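双手灵巧手工作单元的布置与日常维护——演讲备注

Wetbridge 维护技术交流会，6月
整理：Skoledora 单元维护组

开场（不放片）

今天只讲一个单元。内部编号 1063，工位任务是桌面与冰箱之间的饮料瓶取放，外加双手交接。算法不讲，训练不讲，只讲这台机器怎么摆、怎么接线、怎么点检、坏了怎么修。在座多数人手里有同类设备，基本概念跳过。

先交代单元构成：人形机体一台，双臂，每臂末端一只黑色五指手；白色桌子一张；双温区冰箱一台；瓶装液体若干，瓶盖颜色刻意不统一。控制柜放在隔壁，线长按最远站位再加余量配。

第一部分：站位与可达范围

站位以桌子前沿圆角为基准，不以墙为基准。墙和冰箱之间的距离每次清洁后都会变，桌角不会。地面贴四个定位点，机体双脚落点与定位点偏差超过 5 毫米，当班重新摆位，不允许靠软件补偿带过去。

冰箱下层门打开后会占掉右臂外侧的一块空间。摆位完成后先开门，再让右臂走一遍空程，确认肘部与门内板之间有间隙。顺序反过来做，等于没做。

左臂到桌面的抓取姿态是点检的第一个姿态。检查内容：拇指闭合是否到位，四指闭合是否同步，腕部线缆在该姿态下有没有被拉直。

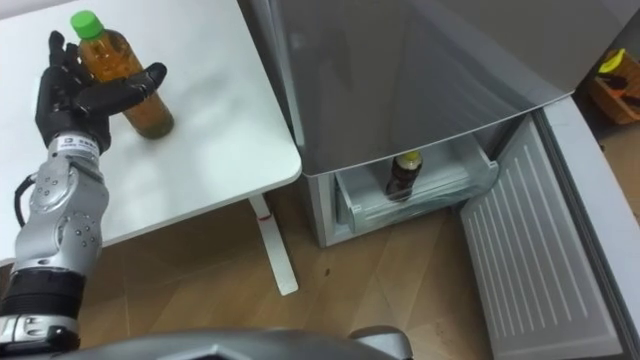
图1　左手在桌面握持绿盖瓶，冰箱下层抽屉已拉出。

讲到这里停一下，提醒听众看线。腕部外侧那圈黑色线缆必须留弧。我们早期把它扎得很紧，看着整齐，结果接头处反复松脱。现在的规定是弧高留足，扎带只固定在前臂一侧，腕侧不扎。

第二部分：手部点检

每班开机后做，冷机状态不做握力项。步骤如下：

1. 目视。指节之间有无异物，手背紧固件有无退出，腕环标签是否完整。标签掉了要补，备件更换靠它对号。
2. 空载开合。每只手 100 次，记录有没有单指滞后。滞后先查腱绳张力，再查驱动，不要一上来就换手。
3. 拇指侧摆。拇指是磨损最快的部位，单独列项。侧摆到极限后停住，听有没有持续的啸叫。
4. 带载握持。用装满的瓶子，握住后静置，观察指尖有没有滑移。
5. 双手交接。一只手托瓶身下部，另一只手接近瓶口，两只手的坐标误差在这一项里会叠加，单手合格不代表双手合格。

第五项展开讲。拇指对瓶盖的动作要求手腕姿态稳定，腕关节有回差时，拇指会先偏到盖沿外侧。出现这种情况，维护组的处理是回到腕部零位重新标定，不改抓取程序。 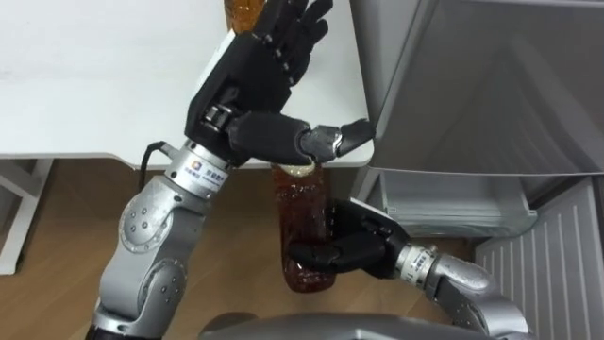 标定用的工装由 Tanabe 车间加工，一块定位板加两根销。流程是先左后右，左腕锁定后再标右腕，两边都完成才能上电做联动。标定值写入后断电重启一次，再读回核对。读回值与写入值不一致的，停用，按存储故障报修。

握力上限设为额定值的百分之 70。塑料瓶在更大的握力下会变形，变形以后瓶盖位置随之改变，后面的误差就说不清是谁的了。这个数字现场不要改。需要改的，填变更单。

第三部分：线缆与护套

前臂以下有黑色织物护套的部位，每周拆开一次，检查内侧有没有磨白。护套缝线朝外，朝内会蹭到线皮。

两只手在身前合拢时，左臂线缆下垂最多，容易搭到自己前臂上。点检时保持这个合拢姿态，人从侧面看线缆走向，确认没有进入肘关节的夹缝。进夹缝一次，线皮就会留压痕，留了压痕的线不再用于活动段。
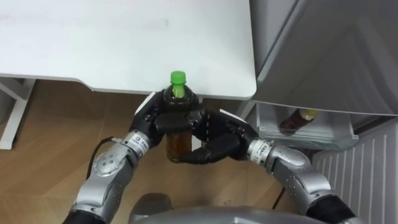 腕环接头的拆装只用手，不用钳。插针歪了不许掰直复用。换下来的线缆贴红色胶带，与备件分架存放，Numuvberg 那边发生过旧线混回备件架的事，排查花了两个班。

冰箱门和抽屉归入单元一并点检。抽屉滑轨涩，手会多用力，控制侧看到的是手部电流偏高，容易误判成手的故障。先推拉几次抽屉，再看曲线。门封条上有水渍的，擦干再开始。

第四部分：停机姿态与整机检查

停机姿态：双臂自然下垂，手指朝下，双膝微屈，双脚平放。桌面清空，冰箱上下门关闭。这个姿态下关节负载最小，线缆也都处在自然状态，整机目检放在这时候做。

检查顺序从上往下。头颈部接线，躯干壳体接缝，腰部外露线束，髋部，膝，踝，最后是落地的线缆。落地线缆沿地面拖行，要看有没有被脚底压住。上方的系缆单独检查挂点，挂点螺栓画防松线，线错位即重新紧固。

手背标记贴片脏了用无纺布干擦，不用酒精。

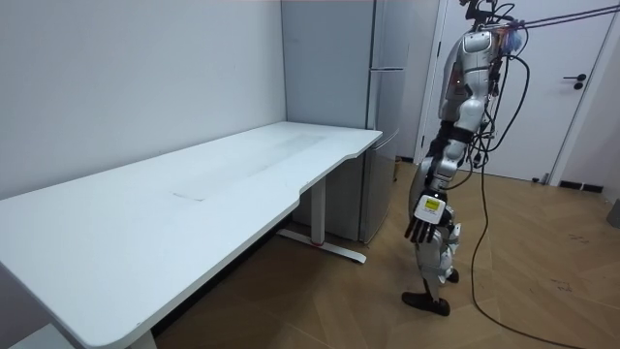
第五部分：常见故障与处理

单指不动：先交换驱动通道。故障跟着通道走，换驱动板；故障留在手指上，查腱绳。

双手交接时瓶子倾斜：查站位，再查腕部标定。两项都正常时才查视觉。

腕部间歇掉线：按第三部分查弧高和接头。接头重新插拔后能恢复的，仍然要换线，当班换不了的挂牌停用。

膝关节温升偏高：多数是停机姿态没有到位，长时间带载站立。

备注：这一页时间不够可以跳过，讲义里有完整表格。问答环节如果有人问更换整手的工时，答案是拆装本身不长，时间花在标定上。

——

读者留言

沉默的扳手：腕侧不扎线这条我们也试过，弧高到底留多少，讲义表格里没有写单位。

line4_night：冷机不做握力项，那热机多长时间算够？我们这边各班执行得不一样。

木工转机修：先推拉抽屉再看曲线，已加进我们的点检单。

Skoledora 单元维护组：弧高单位为毫米，表格下一版补上。热机以关节温度读数稳定为准，不按时间。

联系我们 | © Skoledora 版权所有 | 返回顶部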